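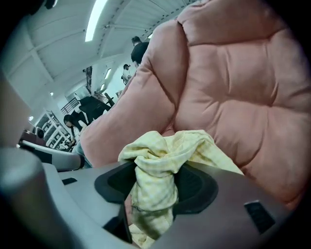 How often should seat cushions be washed?
Wash removable covers every two months or so, and the cushion itself once or twice a year, unless something has been spilt on it.

Check the label first

Look for the care label along the back seam. A tub of water means the cushion can be washed, and the number is the highest temperature. A hand in the tub means hand wash only. If the tub is crossed out, stick to spot cleaning. Where the label has gone, treat the cushion as hand wash.

Washing by hand

1. Vacuum both sides with the brush attachment and go along the seams.
2. Half fill the bath with lukewarm water and add 2 capfuls of liquid detergent. We use Nesik wool wash, but any mild one will do.
3. Push the cushion under and press it flat with your palms. Carry on for 12 minutes, turning it over halfway. Don't wring it or the filling will bunch up.
4. Drain the bath and rinse with the shower head. Foam takes a lot of rinsing. Stop when the water runs clear.
5. Stand the cushion on its side in the bath and leave it to drain for an hour.

Drying

Lay the cushion on an airer, away from radiators. Turn it morning and evening. Thick foam can take over 19 hours even in a warm room, and longer from October onwards. Press hard in the middle with a dry tea towel. If the towel picks up any damp, leave the cushion where it is.

Fibre filling can be shaken back into shape while it is still slightly damp. Pinch out any lumps through the fabric.

Spot cleaning

Mix a teaspoon of washing-up liquid into a mug of warm water. Dab it on with a white cloth, starting at the outside of the mark. Dab again with plain water and blot dry. Test the back first on velvet or anything brightly coloured.

Feather cushions are covered on a separate page, as are zips that have stuck.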